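Group tickets and the Skandier scheme: your questions

Pustura, which runs the Skuvgate arena, has started selling some of its group seats through a ticketing platform called Skandier. Supporters' groups have been sent a good deal of cheerful material on the subject. These answers are written from the buyer's side and they are less cheerful.

What is Skandier supposed to do?

It drops the price of a block of seats as more people sign up. You start a group, share a link, and each time the group passes a set size the price per seat goes down for everyone in it. There are 4 price steps. The club says this "rewards loyalty". It rewards having a lot of friends who are free on the same night.

Is it cheaper than the old group rate?

Sometimes. The old rate started at ten people and was a flat discount. Under the new scheme a group of ten pays close to full price, and you need to reach the third step before you beat what you would have paid last season. The lowest price, the one on all the posters, needs 200 people in one group. A works outing might manage that. A junior team and its parents won't.

How many groups have reached the lowest price?

We asked. The reply said that 1,079 fans had "engaged with the platform" since it opened in November. We asked what counted as engaging and whether any of them had bought a ticket. We are still waiting.

When is my card charged?

A hold for the full starting price goes on when you join. The real charge is taken when the group closes, and the difference is released after that, which can take about 4 working days depending on your bank. If money is tight that month, bear in mind that the larger sum is out of reach in the meantime.

What if people drop out?

Anyone can leave until the group closes. If that pushes you back over a price step, the price goes up again for those who stayed. You will get an email. You won't be asked whether you still want the seats at the new price, so check the page yourself on the last morning.

Do we all sit together?

The terms say "together where possible". Larger groups may be split between blocks, and the organiser has no say in who goes where. If you have small children or anyone using a wheelchair in your party, ring the box office first and get the seat numbers in writing.

Can we bring bags?

One small bag each, and it has to fit under the seat. Group tickets don't get you a separate entrance, whatever the leaflet hints at, so allow for the same queue as everyone else. 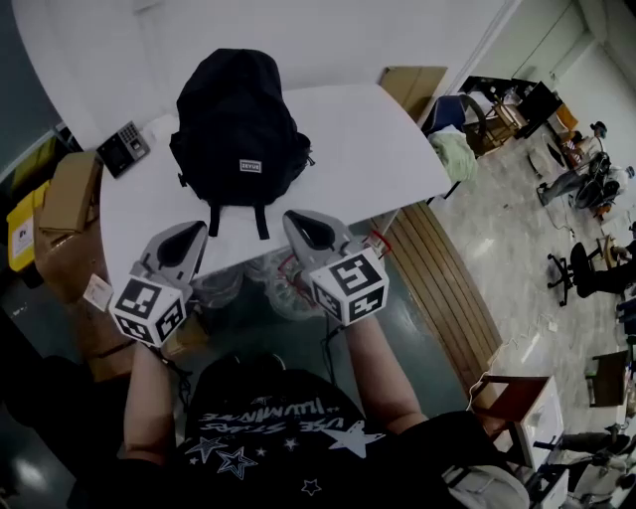 Lockers outside the east doors are run by Sowah and are paid for separately. They were full well before the start at the last two sold-out games.

Who gets my details?

The club, Skandier and "selected partners". The partners aren't listed. The box for marketing emails is ticked when the page loads, and the organiser's choice doesn't carry over to the rest of the group, so each person has to untick it for themselves.

Can I still get the old rate?

By phone, yes, until the end of the season. It isn't on the website any more. Ask for the "standard group price" and don't be put off if you are sent to the link first.

Will the scheme be extended to season tickets?

Pustura says there are no plans. It said the same about group tickets last spring.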